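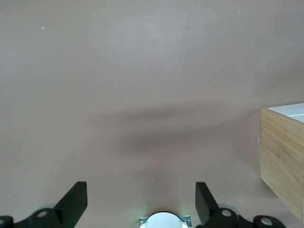
Eltutent Project: News From the Recording Table

Sunday, June 16, 2024

We have changed the way we start each recording at the Huerta workshop, and several members asked me to write down why. My name is Nkrumah Amissah, and I look after the examples that we collect for the learning system.

Until last month, most of our examples began with the gripper already close to the thing it should grasp. It was comfortable for the person who guides the arm, and the recordings were short. But when Bernice Acheampong tried the trained system on the table, it behaved well only if we put the arm near the object by hand. If the arm began over an open part of the table, it moved down and closed on nothing, or it stayed where it was. In our examples it had never met such a view, so it had no idea what to do next.

Now every recording starts with the fingers open and with nothing between them. The wooden box may be only at the side of the wrist camera's view, as you see it on the right, or it may be outside the view completely. The person guiding the arm has to search a little and then approach. We keep this searching part in the file. Before, we used to cut it away, and I think that was our biggest mistake of the spring.

We recorded 194 examples in the new manner. Of these, we removed 5 after checking. In most of the removed ones the guide had stopped in the middle to talk with somebody, and the arm was hanging still for a long time. A short pause is fine and we leave it in. A long pause teaches the system to wait, and we have enough waiting in this project already.

Shadows

The gripper makes a soft, dark shadow on the pink surface, right under the place where the fingers point. Bernice asked if we should add a second lamp to take it away. We discussed it for one whole evening and decided to leave the light as it is. The shadow changes when the arm goes lower, and it is possible that the system uses it for judging height. We cannot prove this yet. In August we would like to record a smaller set with the lamp moved to the other side, and then compare the two. Please do not move the lamp before that time, even if you find it unpleasant for your eyes.

On the matter of dust: small pale specks on the surface are not a reason to throw away a recording. Please do not wipe the table between two examples of the same set. Wipe it before the set begins, or leave it.

If you guide the arm

The sheet by the door is still the old one, so please follow these points until I print the new sheet.

Open the fingers wide before you press record.

Choose a different starting place each time. Many of us like the same corner, and I am guilty of this too.

Move at a speed that you could keep for the whole evening. Fast examples look good but they are hard for the system to copy.

If you miss the box, go back and try again in the same recording. Missed attempts with a correction are very useful to us.

Write your initials and the starting place in the notebook, and also the word "miss" if there was one.

Next sessions

We need three more guides for the August set. Experience is not necessary. The first hour is practice, and nothing from it goes into the collection. Members of the Clesden group are welcome also, and Bernice can show the controls to anyone who comes early. The copying of files to the Preltalora storage is slow at the moment, so kindly leave the computer on when you go home and turn off only the screen.

Questions about the notebook should come to me. For the arm itself, please ask Bernice.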